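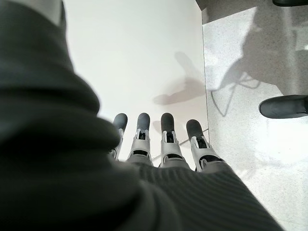 One customer told me in June that the closing-credits song from episode nine was the only reason they'd kept their subscription going, and could I please, please put it on a record. Well, it's on the record! Side D, second track, full length, with the long organ fade that the streaming version chops off so it can push the next episode at you.

# Brakelov: Music from the Series (2 LP)

I run Sultska pretty much out of my spare bedroom, and this is the biggest thing I've put out. If you haven't seen Brakelov, it's the slow, sad, very funny one set in a ferry town in winter, where half the plot happens in parked cars with the radio on. The music does a huge amount of the work. There's the original score, and then there are the songs on the radio, most of them recorded for the show by a band called Luo and made to sound like forgotten hits from somebody's older sister's tape box. I fell for them the way you'd fall for real ones.

So I wanted both on the album, in the order you hear them. The download that came out with the show splits the score from the songs, and I never got along with it. You lose the bit in episode four where the dance number stops dead and the strings come creeping in under the dialogue – for me that's the best minute in the whole series, and it only makes sense if the two pieces are back to back.

## What you get

- 2 records, black vinyl, 71 minutes of music
- 24 tracks, including the full episode nine credits song
- Gatefold sleeve with printed inner sleeves
- Lyrics for all the Luo songs
- Download code (MP3 or FLAC)

There's no dialogue between the tracks. I know some people love that on a soundtrack, but I always end up lifting the needle to skip it.

## The book edition

You can also get the album with Gurkden, a 168-page paperback about how the show sounds. It's named after the ferry in the series and it goes episode by episode: which song plays where, what the scene is up to, what the lyrics give away before the characters do. It spoils everything, so finish the series first. The chapter on the empty ballroom is my favorite, and I've read it way too many times for a person who was supposed to be proofreading.

The book isn't sold by itself yet. I may do that later if there are copies left over.

## Sound

Both records play at 33. Side B is the quietest (mostly solo piano), so give the record a wipe before you play that one. Side C has the loud stuff, including the wedding band medley, and I'd turn it up.

## Shipping and returns

Orders go out twice a week in stiff cardboard mailers, with the records outside the jacket so they don't split the seams. If yours shows up warped or scratched, send me a photo and your order number and I'll replace it. Unopened copies can come back for a refund – opened ones I can only swap for a fault.

Page updated 14 October 2024. Black vinyl and the book edition are both in stock.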